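Speaker notes – Leaf litter and soil animals at the Stenier plots
Department seminar, Mon 25 February
Melati Harahap

Slide 1 – Title

Thank Montserrat for the invitation. Say that the field work was shared with Deok-su Shim and that Wanda Pawlak did most of the mite identifications. Questions at the end, but people can stop me if a term is unclear.

Slide 2 – What we asked

Does the kind of leaf litter on the ground change which small animals live in it? We looked at two stands on the same slope, one mostly beech and one mostly spruce. Same soil type, same elevation, same aspect. The stands are close enough that weather should not be a factor.

Mention that earlier surveys in this valley looked at beetles only. We wanted mites, springtails, millipedes and woodlice as well.

Slide 3 – Map

Point out the Lerel stream on the left and the logging track on the right. The beech stand is uphill of the track. We stayed well back from the track on both sides. Somebody will ask about the old drainage ditch. It runs below the spruce and none of the plots touch it.

Slide 4 – Sampling

49 litter samples over the season. Each one was everything inside a square metal frame, down to the mineral soil, bagged and labeled in the field. Five samples were thrown out before sorting, all of them from one visit when the bags were left in a warm car. Say this plainly and move on.

Samples went on the funnels the same evening if we could manage it. Lamp above, alcohol below, left until the litter was dry all the way through. Spruce litter takes longer to dry than people expect, so the two types did not come off the funnels on the same day.

Slide 5 – Sorting

Large animals were picked out by hand first. The rest went under the microscope. Explain that springtails were taken to family only. Wanda took the mites further, and her key is in the handout.
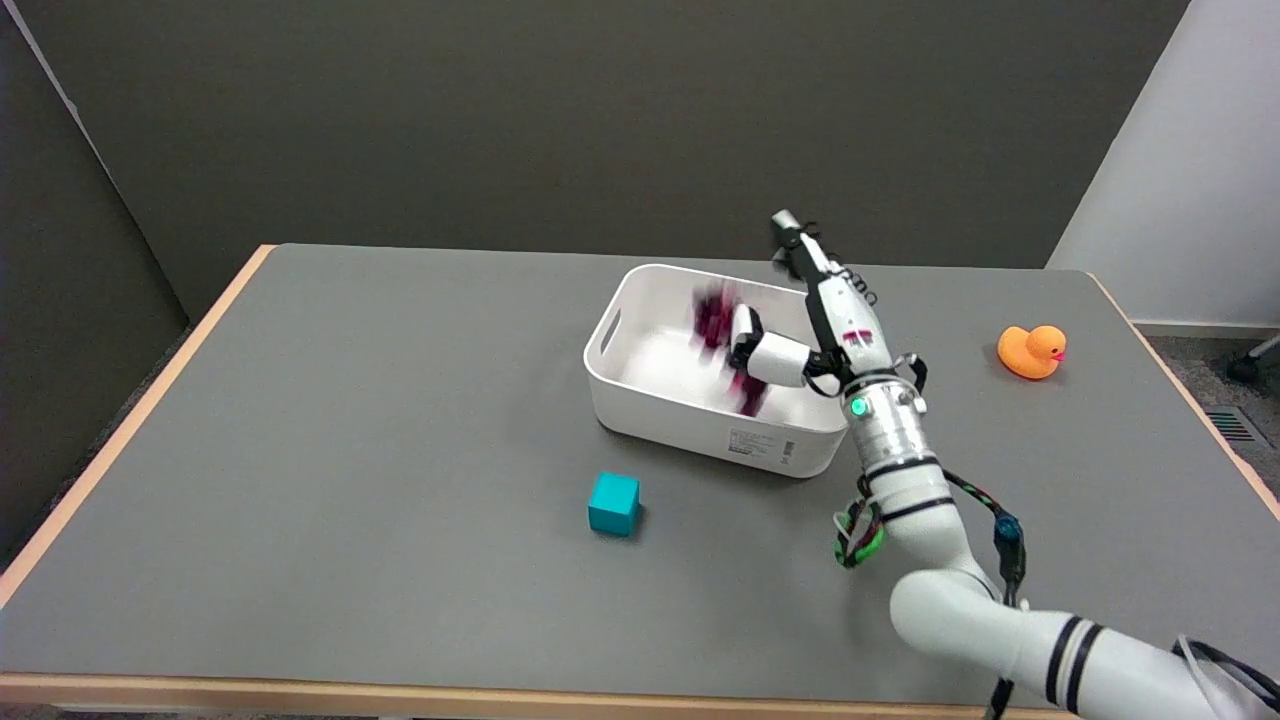
Labeled storage bin on a gray tabletop.

Slide 6 – Results, totals

176 woodlice in the beech samples and 13 in the spruce. Pause here, this is the clearest result in the talk. Millipedes go the same way but the numbers are small and I would not lean on them.

Mites go the other way. More in spruce, and more kinds. Wait for people to read the chart, the axis labels are small.

Slide 7 – Results, by season

The difference in woodlice holds in every month we sampled except December, when there was hardly anything in either stand. The ground was frozen and getting the frame in was a job in itself.

Slide 8 – Why

Two likely reasons. Spruce litter is more acidic and low in calcium, and woodlice need calcium for the shell. Beech leaves also lie flat and hold water between the layers. We did not measure moisture often enough to separate the two. Say so before somebody else does.

Slide 9 – Problems

One slope, one year. Funnels miss animals that do not move much. Syahrul Kusuma has suggested washing part of each sample through a sieve as a check, and we will try that next season.

Slide 10 – Next

Add a mixed stand on the Tilar side. Put out moisture loggers. Keep the same frame and the same funnels so the years can be compared.

Leave the site map up during questions. Handouts are by the door – spare copies from Wanda.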